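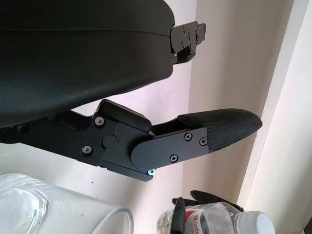

Trollarora Comes Out of Early Access This October

Hi all, Rozália Slanina here, lead designer at Rusnák. After way too many late nights I finally get to type this: Trollarora, our grand strategy game about feuding troll clans, reaches version 1.0 in October!

If you played the early access build, you know the old map stopped at the Drolten marshes. The full one has 1,072 provinces and 26 playable clans, each with its own grudges, marriage rules and (my favorite part) inherited curses. You can start as the High Troll of Flulville or as some cousin with one bridge and a goat. I always pick the cousin.
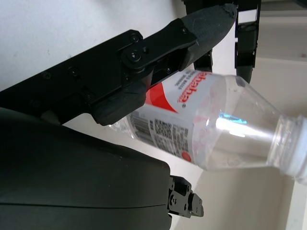 We also rebuilt succession from scratch. Rachid Ait Ali wrote the new system, and he's put in more than 2,000 family events — feuds over cooking pots, stolen heirs, a grandmother who refuses to give up the throne. "I wanted people to lose a kingdom and laugh about it," he told me, and in my last test game I lost mine twice.

Multiplayer is in too, and 2 players can share a single clan if they trust each other that much. Old saves won't carry over, sorry!

Anyone who owns the early access version gets 1.0 free. We'll be streaming a full campaign on Friday at 7 p.m., so come and heckle. Review keys are available now through the press page on the Rusnák site.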